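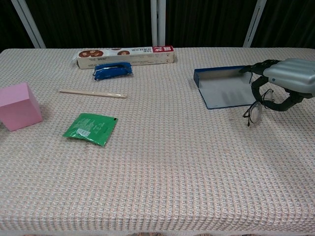
The tidying table, with the eyeglasses on their way somewhere.

Open Day at the Durnar Workshop: Your Questions

We held our first open day last year and kept a list of what people asked. A good third of it was about parking. The rest is below, brought up to date for the February open day, with parking first so those of you who only came for that can leave.

Where do I park?

In the gravel lot behind the Benier building, off the side street. Please don't use the tire shop's spaces out front. They are patient people but they own a tow truck.

When are you open?

Doors open at 10 a.m. and we turn the lights off at 4 p.m. The hand demonstration runs at half past every hour, except at half past twelve, when the people running it eat. The hand could keep going through lunch, but it needs a grown-up in the room.

Do I need a ticket?

Yes, and it's free. We can have 300 visitors over the day, which is the fire marshal's number and not up for discussion. Tickets have an arrival hour on them. If you miss your hour, come anyway and look sorry at the front desk.

What will I see?

Three stops. The first is the assembly bench, where you can look at finger joints in various states of undress. The second is the tidying table, which most people come for. The third is a screen showing what the hand gets wrong, and it is by some distance the most popular with teenagers.

What happens at the tidying table?

A robotic hand picks up ordinary household things and moves them. We put out the kind of stuff that collects on a kitchen table: snack boxes, wrapped chopsticks, small packets, somebody's glasses. The operator calls out the item before each try, so you can tell whether the hand got what it was after or simply got something.

That sounds kind of slow.

It is kind of slow. A typical pickup takes 30 seconds from the call to the release. Your aunt can clear the same table in less time while telling you about her knee. If you want fast robots, there are excellent videos of car factories.

Why eyeglasses?

They are a miserable thing to grab. Thin in one direction, wide in another, with hinged parts that swing when you least want them to, and lenses that the cameras would prefer to look straight through. Squeeze too hard and you owe someone a new pair. We think that if the hand can manage glasses, it has earned a shot at the good teacups. The teacups are not part of this open day.

Are they real glasses?

They are real frames from the bargain bin. We go through a fair number. Please don't offer us your own, even the ones you say you never liked. We had four offers last year and one of them was clearly a man hoping for an insurance claim.

Why is there a knitted tablecloth? It looks like my grandmother's.

We get this a lot. A bumpy cloth is harder work than a smooth bench. Fingertips can snag, flat things sit a little unevenly, and the cloth likes to travel along with whatever is being lifted. People's homes are full of soft, lumpy surfaces, so we practice on one. Also it hides coffee.

Can I eat the snacks on the table?

No. They have been picked up, dropped and picked up again more times than you'd like to know. There are cookies by the coat rack for human use.

Does the hand work by itself, or is somebody steering it?

Some of each, and we'll tell you which one you're watching. There's a card on the operator's desk: green side up means the software is choosing its own moves, yellow side up means a person is driving. Last time we forgot to flip it for an hour and got a lot of praise for software that was in fact a graduate student. The card is bigger this year.

What is Flureo?

Flureo is our name for the software that decides where the fingers go. Ivanov is our name for the hand. We know Ivanov sounds like a person. It began as the label on a storage bin and nobody got around to changing it, and now it's printed on the mugs.

How well does it do?

We log every pickup. Over the last round of practice, Flureo made 2,707 tries and missed 234 of them. A miss means it dropped the thing, grabbed the wrong thing, or closed very carefully on nothing at all. Flat sachets are the worst offenders. Boxes are easy and we put them out partly for morale.

Can I try driving it?

Yes, at the first and last demonstrations of the day. Sign up on the clipboard when you come in. You get one item and two minutes. Kids usually beat their parents, so please settle any family wagers before you reach the desk.

Can I shake its hand?

Everyone wants to. No. Stay behind the tape while it's powered. At the end of the day we switch it off and you can shake it then, although it's a bit like shaking hands with a stapler.

Will it hurt my kid?

Not from behind the tape. The operator has a stop button and so does the person at the front of the line. Please keep small children from pressing the second one for fun. It takes us several minutes to start up again and the groaning is hard on staff.

Is it loud?

Quieter than a dishwasher. You'll hear a whir and some clicking. The coffee grinder is much worse and we only run it before opening.

Can I bring a wheelchair or stroller?

Yes. Everything is on one floor and the Benier side entrance has a ramp. The tape line at the tidying table has a low viewing spot at the left end, which we keep free for anyone who needs to sit.

Can I take pictures?

Please do, but turn off the flash. Flureo's cameras don't care for it and will sometimes decide that the tablecloth is an object.

When can I buy one for my house?

Not soon. It costs more than the kitchen you would put it in, and it won't do floors.

I left something behind last time. Do you have it?

We have one gray scarf, two umbrellas and a child's left mitten. Ask at the front desk. If you left a pair of glasses, come and talk to us as early in the day as you can.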